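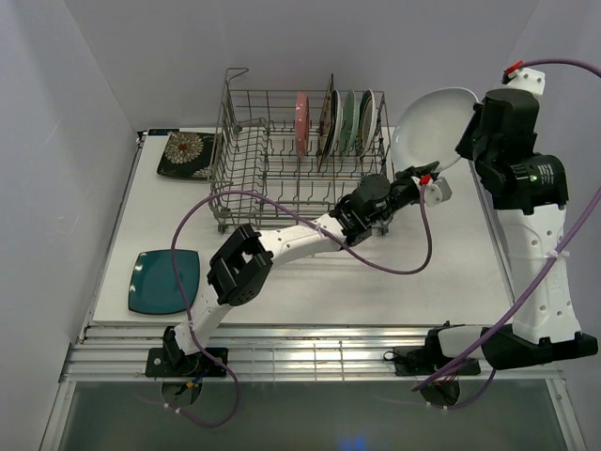
4. Voice and Address in the Essay Documentary

4.1 Corpus and coding

The corpus described in Section 3 was coded at the level of the spoken segment. A segment begins when a voice becomes audible and ends at a change of speaker, a cut to a new location, or a silence long enough for the editor to have placed an ambient track under it. The third condition required the most judgment. In the Yatsenko films, room tone is often carried across a cut, so that a pause in speech and a change of place do not coincide. We treated such cases as a single segment when the same speaker resumed on the same topic and as two segments otherwise.

Coding was carried out in October on the restored versions held by the Omgate archive. The restorations differ from the festival prints in two respects that matter for this paper. The subtitles were retranslated, and the narration of the second film was re-recorded by the director after the original tape was found to be damaged. We used the subtitles only to locate segments and worked from the original-language transcripts for everything else. The re-recorded narration was checked against the published script, and three passages that departed from it were left out of the count.

The coding yielded 263 segments. Each was assigned one of four modes of address: direct question, indirect question, statement to an interviewer, or narration. Questions asked on camera by the filmmaker were coded separately from questions asked by participants, a distinction that earlier work on the essay documentary has tended to drop. Stepan Symonenko coded the full corpus, and a second coder worked through 50 segments drawn from all of the films. Disagreements clustered at the boundary between indirect questions and statements and were settled by discussion.

4.2 Distribution of questions

Of the 263 segments, 74 contain at least one question of either type. They are not spread evenly. The opening reel of each film is dense with questions put by the filmmaker, most of them abstract and few of them answered on the spot. The middle sections contain almost none. In the closing reels questions return, but they now come mainly from participants and are narrower in scope: who signed a lease, when a clinic closed, what a form meant.

This pattern is at odds with the usual account, in which the essay film opens a question and keeps it open. In the films studied here the large question is replaced by small ones, and the film ends on those. Whether the small questions should be read as answers to the large one is a matter of interpretation, and the coding does not settle it. What the coding does show is that the person asking changes, and that the change falls at nearly the same point in each film.

Figure 1. Segments containing questions, by reel and by speaker. Filmmaker questions are shown in solid bars and participant questions in outlined bars. Reels are normalized to equal length.

The shift in Figure 1 is weakest in the third film, Zelby, where the filmmaker stays on screen to the end and continues to ask questions in the final interview. Even there, the later questions borrow their wording from participants. The phrase "who decides that" is first used by a tenant in the fourth reel and is then repeated by the filmmaker twice, once in narration and once on camera.

4.3 Narration as a reply

Narration is usually treated as the place where the documentary essay speaks with authority. The transcripts give a more mixed picture. In Somby, the earliest film of the group, narration follows an interview more often than it introduces one, and it often begins with a conjunction. It is built as a reply to what has just been said, addressed to a speaker who is no longer present to hear it.

Two consequences follow. First, the narrator can correct a participant without being corrected in turn, and the films do this more than their reputation for openness would suggest. Second, the viewer hears the participant's words again in altered form – shortened, generalized, and moved into the present tense. The shift of tense is consistent enough that we added it to the coding sheet as a separate variable midway through the work and then recoded the earlier segments.

The later films reduce this practice. Narration becomes shorter, and in the fourth film it is limited to dates and place names. The editing takes over part of its work, since two interviews cut side by side can stand as question and reply without a voice to join them. Such pairs fall outside our definition of a segment and are taken up in Section 5.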